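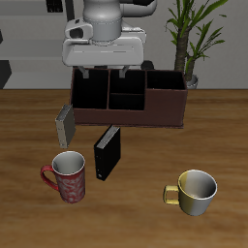 Dark brown desk organizer, gripper just inside the top

Veterans' memorial wall - names or no names?

htang_b
The county wants to redo the memorial wall next to the Morell Street library. The draft plan drops the individual names and puts up one panel for each war. Comments close September 27, 2026. I think the names should stay. My great-uncle is on the Korea side and my family goes every Memorial Day.

yanling.cheng
The names stay in a bound book inside the library. I went to the June meeting and they passed a copy around. The wall has space for 500 names and it's full.

htang_b
A book inside a library is closed on the holidays when people visit.

perkeo_road
Agree with that. Also the library shuts at 6 and the wall is lit all night.

dwei
I served 20 years and I don't mind the panels. The stone is cracked on the north end and you can't read half of it now. Fixing it costs more than replacing it, at least according to the quote from Orkano Stone.

ruoxi_r
Did they get more than one quote? Bosman did the cemetery markers and those still look good.

dwei
Just the one that I saw.

yanling.cheng
There were two. The second one was higher, but it included cleaning the old stone and adding a new section for names. It's in the packet, page 18.

htang_b
Then that's the one I'd ask for. People would chip in.

perkeo_road
Maybe. The flagpole fund took us about 18 months and that was a much smaller job.

dwei
If they can add a section and keep the old names readable, fine by me. I just don't want it sitting there cracked for another ten years while we argue.

ruoxi_r
Sent my comment in this morning. You have to put your street address on the form or they don't count it.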